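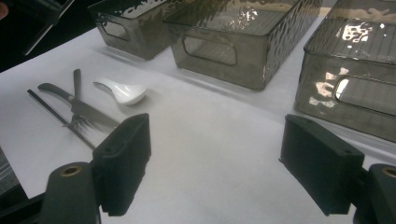
## Gullbridge workshop opens its doors for a day of robot training demonstrations

Okix welcomed visitors to its Gullbridge workshop in June 2024 for an open day on the use of hand-held grippers in teaching robots household tasks. The event was held jointly with Flellico, which supplies the company with test furniture and storage goods. A total of 118 people attended over the course of the day, among them students, local employers and residents of the surrounding district.

The main demonstration dealt with the sorting of tableware. Operators worked at a white table with three translucent bins set along the far side and a small group of utensils placed in front of them. The task is part of Bayram, a program under which Okix records people doing ordinary kitchen and dining room work, so that robots can later be trained on the recordings.

Each demonstration lasted 15 minutes and was followed by a period for discussion. Visitors were admitted in groups of 24 and watched from behind a marked line.

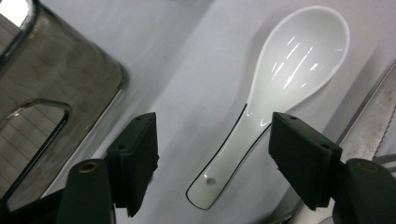 Staff told the groups that tableware had been chosen for its variety. A ceramic soup spoon has a deep bowl and a smooth glaze, while a fork or a knife lies nearly flat and offers little to hold. Chopsticks are thin and may roll. An operator must choose a different angle of approach for each item, and these choices are what the program sets out to record.

Operators in the Bayram program complete a short course before their first recorded session. They learn to move at a steady pace, to keep the grippers in a comfortable position and to start over when an item is dropped. According to Okix, recordings that include a dropped item are kept and labeled separately.

The sorting task is performed with 2 grippers, one in each hand. Visitors who wished to try the equipment were invited to do so at a practice table in the adjoining room, under the guidance of staff.
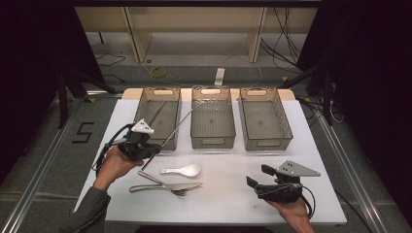
**Why are the recordings made by people and not by robots?**

A person can carry out a new task at once and can repeat it many times in a morning. Okix stated that this allows it to gather a wide range of examples before a robot is assigned to the work.

The afternoon program included a talk on workplace safety and a question period with the engineering staff. Several employers asked about uses in cafeterias and care homes, where clean utensils must be sorted every day. Okix replied that it has no product for sale in this field and that Bayram remains a research program.

Flellico presented a display of storage bins, trays and drawer inserts in the entrance hall. The company said that it would provide further items for the program, including lidded containers and divided trays, so that later recordings cover a broader set of household goods.
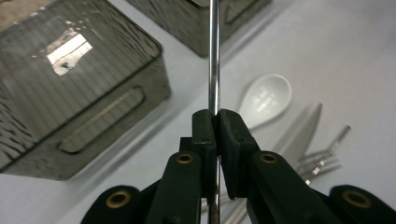 **Will the workshop be open to the public again?**

A second open day is planned for October at the same location. Admission will be free of charge, and school groups are asked to register in advance with the Okix front office in Gullbridge.

The fall event will add a demonstration on folding cloth napkins and a longer session at the practice table. The full schedule will be posted at the workshop entrance once it has been confirmed.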